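From: Ladan Ranjbar
To: Stenevbridge walkers list
Subject: Re: [walkers] packing for July

Soo-ah Hong wrote:
> Can someone tell me how much I really need to bring?
> Last year my pack was a brick by the second hut and I
> don't want to do that again. Also, is there laundry at Matitz?

Hi Soo-ah, hi everyone,

Yes to laundry at Matitz! One sink and one line out back, and you need to get there before 4 if you want anything dry by breakfast (bring your own pegs, theirs vanish). The hut sits at 2,059 meters, so it gets chilly the minute the sun goes, even in July.

My rule is two T-shirts, one to walk in and one to sleep in, plus a warm layer and a rain jacket. I used to carry a fresh shirt for every day and I swear that was half my trouble. Dark colors are great because they hide everything. Cotton is fine for the evenings but I wouldn't climb in it.

Clothes out on the bed, before the cutting down starts:
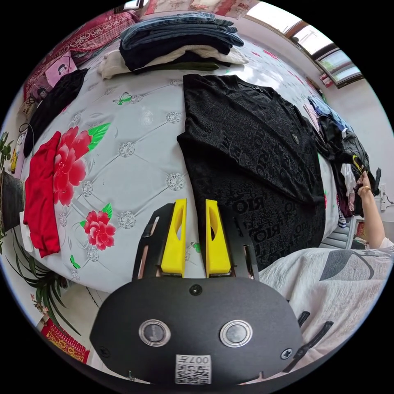
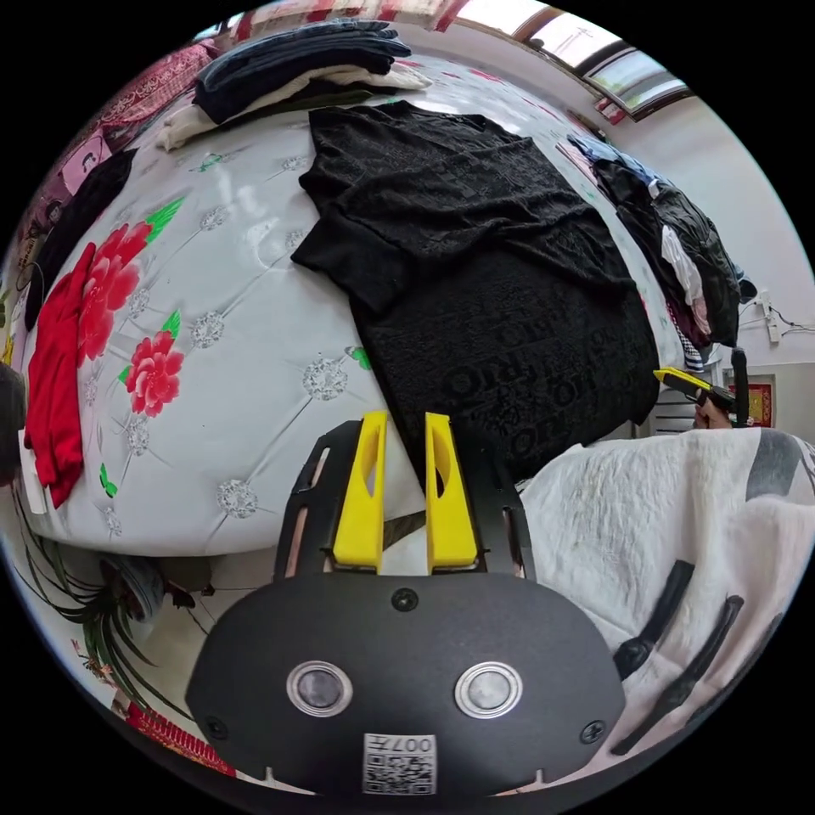 Food is where I'd spend the weight. The shop at Teixeira had bread, cheese and those little apricot cakes last time, but after that there's nothing for nine hours except a spring, and I get very grumpy without a proper lunch. Pack more than you think!

Oh, and the bus. It's the 446 now, not the old one, and it stops on the far side of the bridge. Fare is 40 if you pay the driver, coins only. I missed it once by standing on the wrong side waving like an idiot.

Does anyone still have the spare stove? I'd love to borrow it.

Ladan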